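Polycopié 4 – Plateaux taraudés et passage des câbles
Atelier de montage, groupe d'Awuor Nyamweya
Version du 7 janvier 2023

4.1 Ce que promet le catalogue

Un plateau à trous taraudés est vendu comme une surface universelle : on visse où l'on veut, on déplace, on recommence. Le catalogue Senilard parle de « liberté totale d'implantation ». Lisez la phrase avec prudence. On visse là où il y a un trou, et le trou dont on a besoin tombe assez souvent entre deux rangées. La trame impose ses positions, et c'est la pièce qui s'adapte, par des lumières oblongues ou une cale intermédiaire. Un montage dessiné sans tenir compte du pas finit presque toujours avec une bride de travers.

Le plateau Stelholm de la salle est donné pour 382 trous. Je n'ai jamais rencontré un groupe qui en utilise 29 pour un même montage. La densité se paie à l'achat, puis au nettoyage : demandez-vous à quoi elle sert avant de la réclamer dans un cahier des charges.

4.2 Filetages

Vérifier chaque trou à la main avant de serrer. Trois tours sans outil, au minimum. Si la vis accroche, on la ressort et on regarde le fond du filet avec une lampe.

La couleur d'un filet ne renseigne pas sur son état. Un éclat jaune peut venir d'un insert, d'un reste de lubrifiant ou de l'éclairage – et les trois se confondent à l'œil. Tumaini Bakilana soutient le contraire dans le polycopié de juillet, avec une jolie table de teintes. Je demande à voir les essais. En attendant, on utilise le tampon de contrôle.

4.3 Câbles

Un câble libre en travers d'un plateau dessine une belle courbe, et l'on s'en contente trop vite. Une courbe douce à l'arrêt ne garantit rien en mouvement. À noter dans le cahier :
le rayon le plus serré, mesuré aux deux extrémités de la course ;
la distance entre la dernière attache et le connecteur ;
les zones de frottement sur les bords de trous.

Les clips Fandireck à visser dans la trame tiennent bien. Quant au « guidage sans contrainte » annoncé par Khoury, la notice ne dit ni pour quel diamètre ni pour combien de cycles. Argument à écarter du compte rendu.

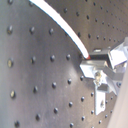 Exercices – section 4

Partir du câble blanc et de la plaque grise. Proposer deux points d'attache dans la trame, puis dire ce qu'il faudrait mesurer pour préférer l'un à l'autre. Deux des trous de gauche ont un reflet doré : lister les causes possibles sans en choisir une. Les réponses qui concluent à un insert en laiton sur la seule foi du reflet seront refusées.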